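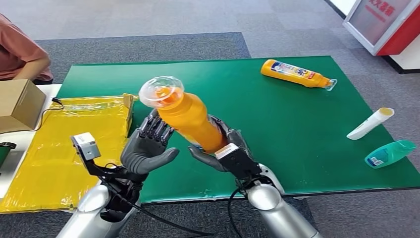 Support > Flostunness Gym Timer > Set-up Guide > Section 4: Class Schedules

4. Setting Up a Class Schedule

This section explains how to program the wall timer for a school P.E. period, including changing time before and after activity. Complete Section 3 (Mounting and Power) first.

4.1 Before you start

The timer stores schedules in slots. Each slot holds one full period, divided into blocks. A block can be set to Change, Warm-up, Activity or Cool-down. Slots are kept in memory when the power is off.

Note: Schedules made on the older Piltow panel cannot be copied across. Enter them again by hand.

4.2 Creating a schedule

1. Press and hold MENU for 2 seconds. The display shows SET.
2. Use the arrow keys to select an empty slot. Press OK.
3. Enter the total length of the period in minutes. The factory setting is 40. The maximum is 180.
4. Select the first block and set its type to Change.
5. Enter the block length. Press OK.
6. Repeat steps 4 and 5 for the remaining blocks, choosing the type for each. The last block should also be Change.
7. Press MENU once to save. The display shows the slot number.

If the blocks add up to more than the period, the display shows OVER and the slot is not saved. Shorten one block and press MENU again.

4.3 Setting the warning tone

1. With the slot number showing, press TONE.
2. Enter the warning time in seconds before the end of each block. Any value up to 60 is accepted.
3. Set the volume for the gym speaker.
4. Set the volume for the locker room speaker, if fitted.

CAUTION: Do not test the gym speaker at full volume with people standing below the unit.

Note: The warning tone does not sound in Cool-down blocks unless TONE ALL is switched on.

4.4 Running a schedule

1. Select the slot and press START.
2. To pause, press START again. The end time moves back by the length of the pause.
3. To skip to the next block, press the right arrow twice.

CAUTION: A paused schedule does not follow the school bell. Check the end time before restarting.

Comments

Lucimara Lopes
May 15, 2024
Step 7 did not save for me until I updated the firmware. We have the Trenari remote, and its MENU key does nothing in SET mode. Use the keys on the unit.

Ademir Seixas
Same with our remote at Trindade. Can the locker room tone be turned off for the first Change block only? I would like to have this working before September.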